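Living With the Arm: Workshop Tips From the Packing Bench
2022-07-16

We have had the arm at Nusetti since January, and I have been asked to write up what we've learned for the people at Drunduten, who are getting theirs soon and have been sending us nervous emails. Most of it is housekeeping. The brochure had 39 pages and not one of them mentioned where you put your tea.

Give it the dull jobs first
Everybody wants to see it do something clever. Resist. Ours began by moving empty tins from one tray to another, and it did that for a fortnight while people stood and watched it like a kettle. By the end of the fortnight they had stopped watching, and that was when we could start giving it proper work. If half the room is still turning round every time it moves, leave it on the tins.

Decide who owns the off switch
Whoever is nearest is the wrong answer. On our bench it is whoever is packing on the left, for the whole shift, and they say so out loud when they hand over. It sounds like amateur dramatics for the first week. You get used to it.

Keep a power strip with its own switch where a person can reach it standing up. Under the bench is no good unless you employ children or cats. Upright on the wall near a corner is a decent spot, and label the plugs at both ends with masking tape and a thick pen. Write what the thing is, too. We had one marked "IMPORTANT" for months and it was the radio.

Cables
They breed. Give each one a bit more slack than the arm needs at full stretch, then let it hang in a loop well to one side of where the arm swings. A loop that looks lazy when the arm is parked may be tight as a washing line when it reaches across. Move the arm slowly through everything it does, end to end, and watch the cables and only the cables. Do this again after anyone has tidied up. Tidying is how we lost our first connector.

Old bread ties are fine for holding cables together while you work out where they should go. Proper ties once you're sure. Nobody here has ever been sure, so we buy a lot of bread.

Cardboard is your friend
Mahmoudi, who fitted ours, quoted us for side screens. We used the flattened end of a carton and have carried on using it. Cardboard is light, you can draw on it, and when something bumps it you can see the dent and learn from it. Replace it when it goes soft. Keep it clear of anything that gets warm, and don't let it stand in for the real guards, which you still need and should not be cutting to size with a bread knife.

What happens to the people
This was the question in all the Drunduten emails, usually in the last line after three paragraphs about extension leads.

We had 4 people on that bench and we still have 4 people on that bench. What they do has changed. There is less lifting, and wrists and shoulders are better for it. There is more waiting, more checking and more peering. The peering is tiring in its own way, and nobody thought to put it in the rota. Swap people off it every 2 hours. We tried a whole morning and got a crate of lids packed beautifully upside down.

The quick packers found it hardest. If you've been the fastest on the bench for years, it is a bit much to be asked to stand beside something slower than you and wait your turn. Ask those people to set up the trays. They know where everything ought to sit, they have opinions about it, and the arm does much better when it has been laid out for by somebody with opinions.

Also, the chat went. With two people facing each other you get conversation, and with a machine between them you get the radio. We turned the bench sideways and it came back, complaints and all.

Keep a grumble book
A cheap exercise book on a string. Every stop gets a line: what it was doing, what it did instead, who sorted it. Ours has 439 entries. A good number say only "sulking", so do ask for a little more than that. Read it before you ring the fitter. The same three faults come up over and over, and two of them were us leaving a tray crooked.

Putine, the scheduling program that came with it, keeps its own record as well. It is very thorough and has never once mentioned the crooked tray.

Cleaning
Switch it off at the wall first. A dry cloth for the gripper, a soft paintbrush for screw holes and seams, and nothing sprayed anywhere near it. Do the wall behind while you're there, as dust settles on hanging cables and then drops into whatever you've just packed. Last one out wipes down, parks the arm and puts the pen back on the string.

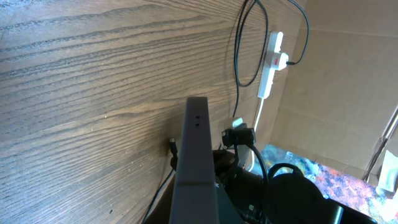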